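Leave the reading room plain

The library in our town closes for renovations in January, and the plans have been on the wall beside the returns slot for three weeks. I have read them twice. There is a café counter, a wall of screens, a "discovery zone" with coloured carpet, and somewhere near the back, in the space now used for storing chairs, a quiet room with seven seats.

The present reading room has 20. It is at the front of the building, it gets the morning light, and most days I have to wait for a spot. I don't know how the designers decided seven was the right number. The consultation summary mentions it once and moves on to the café.

My argument is a small one. A public library should keep one large room with almost nothing in it. Tables, chairs, lamps, a clock, and shelves along the far wall. It should not have a theme, or a feature wall, or a slogan about curiosity in letters as tall as a child.

I am not against the rest of it. Children should have somewhere to be loud, and the old children's corner was a disgrace. People need computers, and they need somebody patient to show them how to print a pension form. If coffee brings a few more people through the door, good. But all of these things are busy by nature, and a building made only of busy things has no room for the person who came to read.

Jinfeng Jiang, who taught me high school chemistry and still uses the library most afternoons, put in a submission that ran to a page and a half. The part I remember was about her own flat. She lives above a bakery with a shared stairwell and a neighbour who practises the trombone. For her the reading room is the only quiet place she can sit without buying something. There must be plenty of people here in the same position, and they are not the sort who turn up to an evening workshop with sticky notes.

The usual reply is that plain rooms look unloved in photographs. That is true. The brochure for the new library is full of orange stools and hanging plants, and the current reading room would look like a waiting area beside them. But a room is used for years and photographed once. The colour that seemed fresh at the opening will need repainting, and the grey tabletop will still be a grey tabletop.

Cost comes up as well. The summary says there were 363 written responses, and that "vibrancy" was a common request. I would like to know how many of those people also ticked the box for quiet study, because the form allowed you to tick both. It is cheap to give people quiet. You put in a decent door and some felt on the chair legs, and you leave the room alone.

When my daughter Justine was in Year 12 she did most of her studying there. She said she liked it because there was nothing to look at. I thought that was a complaint at the time. She meant that after ten minutes the room disappeared and she got on with her work.

The plans can still be changed. Submissions are open until the end of the month, on paper at the front desk or by email. Ask for the front room to stay a reading room, and ask for it to be left plain.
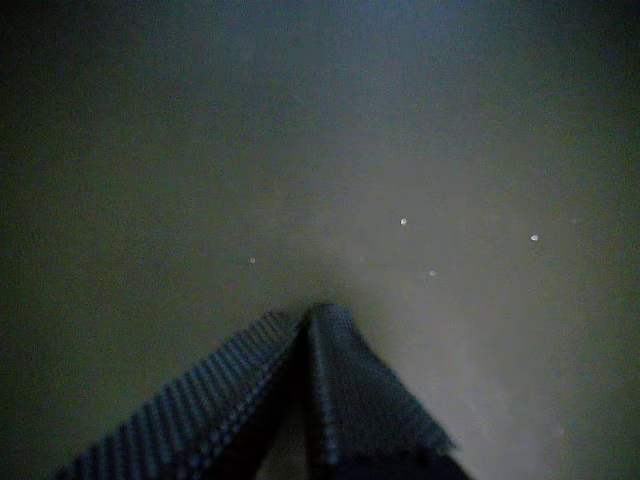 A plain grey surface, lighter to one side.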